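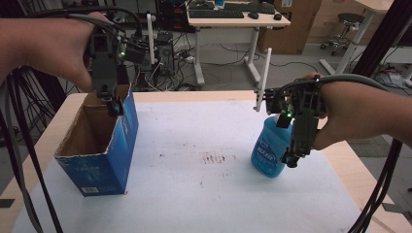
Zulema Riquelme wrote back that the hinge was not at fault, and that she would thank the Office of Returns to stop saying so. The tablet had been closed when it spoke. She had been standing at the sink.

The letter was entered in the file on 5/13/25 and passed to Fathima Samarakoon, Senior Examiner, Second Floor. It was the fourth letter in the matter of the Dullau folding tablet, and the only one written by hand.

Search this site Enter keyword

Under the rules of the Office, an examiner may not form a view of a device until it has rested in the cabinet for 20 hours with its battery disconnected. Examiner Samarakoon observed the rule. At the end of the period she signed the cabinet sheet, unlocked the door, and heard the tablet say, in a polite and slightly tired voice, that the soup was going to catch.

She recorded the remark. In the column marked Cause she wrote "none found."

The manufacturer's representative, Renato Troncoso, attended the following morning. He stated that the Dullau had been sold in more than 51 regions without a complaint of this nature. He stated further that the voice was not one supplied by the company. The company supplied 2 voices, and he played both of them for the Examiner on his telephone. Neither was tired.

"Is there any soup in the building?" he asked.

The Examiner replied that there was not, to her knowledge.

It was then established that the tablet had been bought secondhand, at the Leiva market, from a table of repaired goods. The previous owner was listed as Rosalba Marino, of Drula. A notice was sent to that address in the approved form. It was returned by the post office with a line drawn through the name.

Examiner Samarakoon was entitled at this point to close the file. The form for doing so is a single page, and she had it on her desk. She asked for an extension instead, and gave as her grounds that the device had not yet been asked anything.

The request was granted without comment. She remained in the office after the lights in the hallway had been put out, opened the tablet flat on the blotter, and identified herself by name, grade and floor. She asked whether it wished to make a statement.

The screen stayed dark. After some time the voice inquired whether the girl had eaten.

"Which girl?" said the Examiner.

"She comes in late," the voice said. "She says she had something on the train. She never had anything on the train."

The Examiner wrote this down as it was spoken. She then drew Zulema Riquelme's letter from the file and read the last paragraph again, which she had earlier marked as not relevant. In it the complainant stated that she did not want a refund. She wanted to know if the Office could tell her whether the device was able to hear her when she answered.

There was no form for a reply of that kind. Examiner Samarakoon took a sheet of plain paper, wrote the address at the top, and turned the tablet slightly so that it faced the lamp.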